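Hall kitchen hire - your questions

Updated 10/03/2026

How do I book the Lelville kitchen?
Email Meinir Ifans with the date and times. Phone is fine too but she's slow picking up. Pencilled bookings held for 6 days then they go.

What does it cost?
50 pounds a session, heating included. Morning or afternoon. Whole day is two sessions, no discount, sorry.

Is there a deposit?
Yes, same again. Comes back by bank transfer once the keys are in.

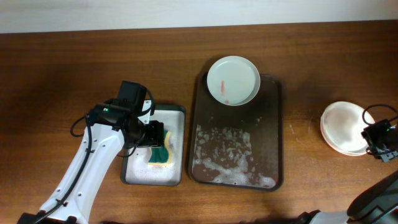
Can we use the oven?
Yes. Big one is gas, Trefor Wogan will show you how to light it the first time. Please dont guess. The small one is electric and a bit fierce at the back.

Crockery?
In the tall cupboard. Count it out, count it back in. Breakages - leave a note, we won't chase you for a plate.

Do we have to wash up ourselves?
Yes. Tea towels not supplied, bring your own. Bring more than you think.

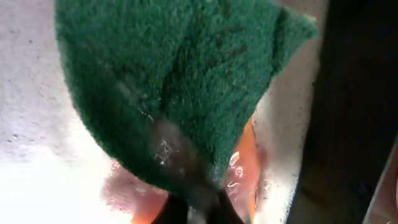
Can we sell the food we make?
Up to you to check with the council about registering. Start early, the forms take a while. We can't do this for you. Seren James did it for the Colten cake stall and is happy to be asked.

Alcohol?
Only with a licence for the event. No licence no bar.

Parking?
Behind the hall, off Pumphrey Lane. Not across the gate. If full, use the road by the chapel.

What about rubbish?
Take it home. Food waste too, the outside bins are for the playgroup only.

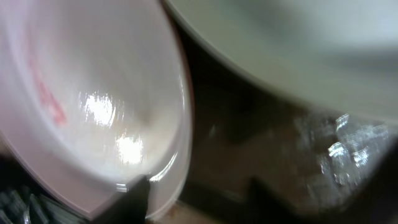
2 min read

Can we leave things in the fridge overnight?
Only if you've booked the next day aswell. Label it. Unlabelled stuff gets thrown out.

Regular bookings?
Full until September. Waiting list is with Berwyn Samuel, first come first served.

Where do the keys go?
Back through Roy Rowbotham's letterbox, same night. Not under the mat.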